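Contents | Previous | Next | Glossary | Index

Chapter 6
Sorting Cloth by Color

I used to throw everything into one heap and hope for the best.

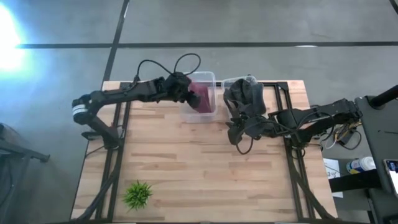

Then a maroon shirt of mine met a load of white pillowcases, and Manee Sangkhawat, who shared the laundry room with me that January, had pink pillowcases until spring. She was very nice about it! So in this chapter we start before the water - with the sorting. I like clear bins on a wooden bench, one for reds and maroons, another for blacks and charcoals (dark grays can go in there too). Leave a little gap between them so a sleeve doesn't wander over. Grab a small pile of your own laundry and keep it next to you, you'll want it for Exercise 2.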